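洗濯が終わってもドアがすぐ開かないのは故障ですか

投稿者:なまがわき
カテゴリ:家電・洗濯

先月、縦型からドラム式に買い替えました。中古ショップのLerkmontで、配送料込み22,000円。前の持ち主が説明書を取っておかない主義だったらしく、付属品はホース1本のみです。

困っているのは、運転が終わって音楽まで鳴るのに、ドアがしばらく開かないことです。こちらは終了の合図だと思って駆けつけるわけですが、引いてもびくともしません。毎回5分ほど洗濯機の前にしゃがんで、ガラス越しに自分の服と見つめ合っています。朝の7時にやることではないと思います。

それからもう一つ、パーカーの紐やエプロンの紐が、出すたびに他の服を巻き込んで一つの塊になっています。縦型のときもからまりましたが、ここまで団結してはいませんでした。色の濃い服とジーンズ類を一緒に洗っているのがいけないのでしょうか。修理を呼ぶと出張費だけで3,678円と言われたので、呼ぶ前に聞いています。

回答者:Wuver
故障です。買い替えましょう。

回答者:すすぎ二回半
買い替えなくていいです。上の方は乾燥機の質問にも炊飯器の質問にも同じことを書いています。

まずドアですが、ドラム式は運転が終わってもロックがすぐ外れない機種がよくあります。中の水位や温度が下がるのを確認してから外れる仕組みなので、待てば開くなら様子見でかまいません。待っている間に取っ手を引っぱり続けるのはやめてください。私は前の機種でそれをやり、ロックより先に取っ手のほうが諦めました。部品代は1,000円でしたが、届くまで毎晩コインランドリーに通いました。

見分け方としては、ロックの表示が消えたのに開かないなら、ドアの縁に布を噛んでいるか、ロック部品の不具合です。表示がいつまでも消えないなら排水を疑ってください。排水フィルターの掃除はしていますか。中古なら、前の持ち主の歴史が詰まっている可能性があります。開ける前に電源を切って、下に浅い容器と雑巾を用意してください。雑巾は思っている倍の枚数で。

次に紐です。ドラム式は服を持ち上げて落とすのを延々と繰り返すので、長いものは必ず何かに巻きつきます。紐のある服は結んでからネットへ。うちも偉そうなことは言えず、青い服と黒っぽい服をまとめて放り込むと、ガラスの内側にひょろひょろと紐が垂れてきます。

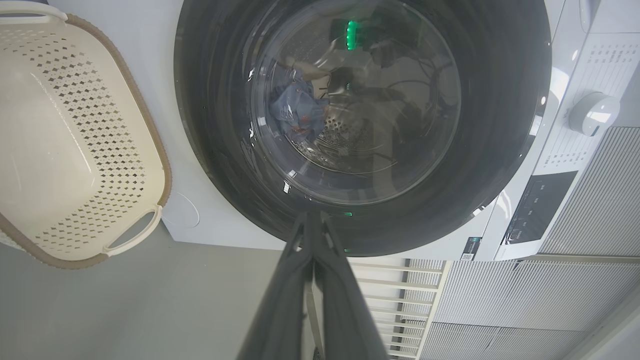

結び目は固くしすぎないこと。濡れた紐の固結びは、爪と朝の機嫌を両方だめにします。蝶結びで十分です。

濃い色とジーンズを一緒に洗うこと自体は、からまりとは関係ありません。ただ、新しいジーンズは色が出るので、最初の何回かは別にしたほうが無難です。私は一度、グレーのシャツをうっすら青くしました。職場では新しい服だと思われたので、訂正していません。

あとは詰めすぎです。ガラスの上のほうまで服で埋まっているなら多いです。二回に分けるのが面倒なのはよくわかりますが、塊をほどく時間も洗濯のうちに入れて比べてみてください。

回答者:Kokkonen三世
うちのもすぐには開きません。終了の音楽が鳴ったら、まずお茶をいれることにしています。飲み終わるころには開いています。ときどき洗濯物のことも忘れて、夜に洗い直しています。

質問者からの補足:なまがわき
ありがとうございます。排水フィルターを開けたところ、ヘアピンと、私のものではないボタンが出てきました。雑巾は足りませんでした。ドアは前より早く開くようになった気がします。紐は今夜から結びます。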